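# Practice Rooms for a Robot Arm

At Konditum, most of the teaching happens in rooms that exist only in software.
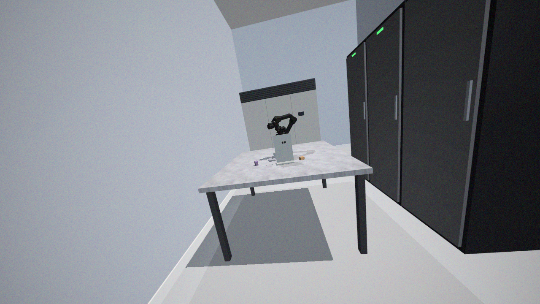 **Why collect examples in simulation when the real arm is standing idle down the hall?**

Cost per example. A person guiding the real arm by hand can record a few dozen usable attempts in a shift, and each one needs the table set up again. In simulation the reset takes a fraction of a second, the position of every object is known exactly, and a bad grasp breaks nothing.

Konditum makes control software for arms that move small parts between trays and work surfaces. Its current project, Lovgate, is a policy trained by imitation: the system is shown a large number of completed tasks and learns to produce the motion that fits what its camera reports. The quality of the result depends mostly on the quality of what it is shown. Thanakorn Kamolrat, who runs the collection side, spends very little of his week on the learning code.

"The training script has barely changed since September," he says. "The data changes every day."

## What counts as an example

One example, called an episode internally, is a time-stamped record of joint angles, gripper commands, and rendered camera views, together with a one-line instruction such as "move the orange block to the left of the purple block." It begins with the arm folded over its pedestal and ends when the arm has returned to that pose. Episodes that end anywhere else are dropped. In early batches the return motion was left out to save storage, and the trained policy would finish a task and then hover.

Operators drive the simulated arm with a handheld controller. The first full batch held 1,178 episodes. After review, 409 were removed. Most had long pauses in which the operator was deciding what to do next. A policy trained on pauses learns to pause, and it does so at the same points in the task, a few centimeters above the block.

Kamolrat's rules for operators fit on one page. Keep moving. Do not correct a grasp more than once. If the block tips, finish the episode anyway and flag it. The flagged episodes go into a separate set of recoveries, which is mixed back in at a low ratio.

## Varying the room

The blocks are placed at random within reach of the arm. The room around them is varied as well, using a tool named Cestis that the company wrote for the purpose. Cestis changes table finish, wall color, cabinet layout, light direction, and camera angle. Camera angle gets the widest range, tilt included. A policy trained on one level view failed when a real bracket sagged by a few degrees, and the range was widened the same week.

Shadows took longer. Sakda Boonyarit, who maintains the renderer, found that an early policy was using the shadow of the pedestal to locate itself on the table. Success in simulation was high. With a second lamp switched on in the lab, the arm reached consistently to one side of the target. Light direction is now drawn fresh for each episode, and shadow edges vary from crisp to very soft.

Pale objects on pale surfaces remain a weak point. Boonyarit keeps a test set of 200 layouts in which at least one object nearly matches the tabletop. Scores on that set trail the general set by a wide margin. He has declined to remove it from the weekly report.

## Back to hardware

Every policy that passes in simulation is run on the physical arm at the Onsri site, on a plain table with similar blocks. Those runs are recorded too, in the same format, and reviewed under the same rules. They make up a small share of the training set but are sampled more often than their number would suggest.

The target for the next batch is 2,000 episodes, with two new instructions that involve stacking. Stacking requires contact between blocks, and the simulator's friction values were set by hand for lifting only. Boonyarit is measuring them again, one material at a time, before collection starts.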